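3.2 Where the microwave goes

Kitchen planners have argued over the microwave for decades, mostly with each other. Margaritis and Koivisto read 679 remodeling guides and found that the advice on its placement changed with every edition, while the sink stayed under the window as if nailed there. Our own survey of households in Tonoscombe was less ambitious and more depressing. Asked why the microwave stood where it did, most people named the outlet. Two named a former spouse.

We coded each answer as outlet, habit, habit disguised as taste, or other. Mwaipopo and Papadakis coded separately and disagreed chiefly about taste. Counter placement was the most common arrangement by a wide margin (Figure 4), and the owners who had it were also the most likely to complain about a lack of counter.

Figure 4. Counter placement: a dark gray microwave on a kitchen corner layout, with marble countertop in front.

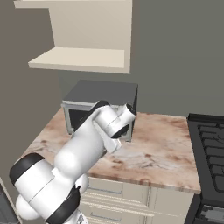

3.3 The drawer nobody opens

Respondents were then asked about drawers, and their mood improved.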